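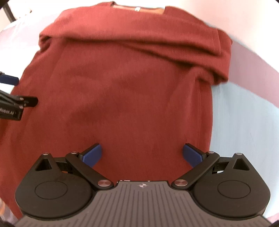 Folding a dark red top with a pair of hand-held grippers.

So I finally got my hands (well, my grippers) on the rental kit that Jostedex started offering in November, and I've been folding laundry with it ever since. If you missed the announcement, it's a pair of hand-held grippers you work yourself, one in each hand, and the recordings go off to Jostedex, who send back files you can train a robot arm on. No arm needed at your end, so a small shop like ours in Tirstead can join in!

The rental runs 364 dollars for 17 days, shipping included, and you get 500 recordings processed before they start charging extra. I thought that sounded like plenty. Then I spent one evening on long sleeves and used up over a tenth of it, mostly on do-overs. Sleeves are mean. You bring one across the chest, it bunches up at the cuff, and you have to decide whether to fix it or just keep going.

The grip is better than I expected, and fine knits are a lot easier than the stiff cotton shirts I tried first. My complaint is the weight. After 8 or so shirts my wrists wanted a break, and the printed guide (four pages, tiny type) has nothing to say about that.

I called Noemi Bianchini at Jostedex to ask, and she told me a lighter version is being tested with Ferraro, the uniform laundry over in Trunness. "We hear about wrists every week," she said. She wouldn't give me a price or a date, and believe me, I tried twice.

Renters who sign up now can swap to the lighter pair when it comes out, for the cost of postage. The waiting list is open on the Jostedex site, and mine goes back in the mail tomorrow morning.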